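Last updated 25 March 2020

I keep these notes for my own home, but my neighbor Folke asked for a copy, so I put them here for everybody. They are about towels, cloths and the place where I fold them.

## Washing

- Wash new towels alone the first time. The color can come out, even from a pale one.
- Use less powder than the box tells you. Too much stays in the cloth and makes it stiff.
- No softener for kitchen towels. They become smooth, but then they drink the water badly.
- Half a cup of white vinegar in the rinse helps against the sour smell. Do not mix it with bleach, never.

For a dish towel with old grease I let it stand in hot water with 3 spoons of washing soda. One hour is enough, overnight is better. My mother boiled everything in a big pot, and her towels lasted longer than mine, so maybe I should not give advice.

## A table for folding

I folded on the bed for many years and my back did not like it. A table at the height of your hip is much better. Wipe it first, and let it dry before you put clean things on it.

Painter's tape is good for marking lines on the surface. Put it where the shelf ends, so you know how wide the folded towel may be.

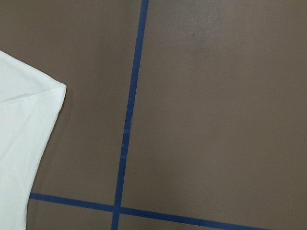
My shelf is 300 mm deep, and I lost a lot of time before I measured it. Measure yours also at the back, where old walls are often not straight. Press the tape with a dry cloth and change it when the ends begin to lift. If it leaves glue, a drop of cooking oil takes it away, then soap.

## Folding

1. Shake the towel hard, two times, and pull the corners.
2. Fold along the long side first.
3. Smooth with the flat hand from the middle to the outside.
4. Fold again until it fits the shelf, with the round edge to the front.

Do not iron terry. Thin cotton you can iron while it is still a little damp.
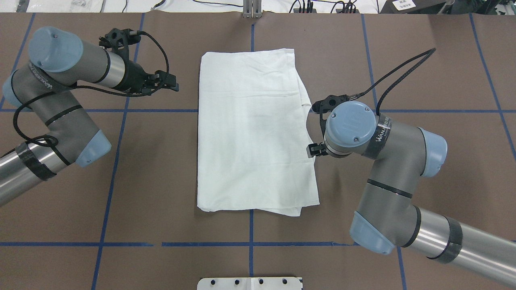 *White towel folded to a rough rectangle, creases still to smooth.*

## Storing

Put the clean towels at the bottom of the pile and take from the top. In this way all of them get the same wear. Do not fill the shelf full, the air must pass. When a towel is too thin for the hands, cut it in four and keep it for the windows or for the bicycle.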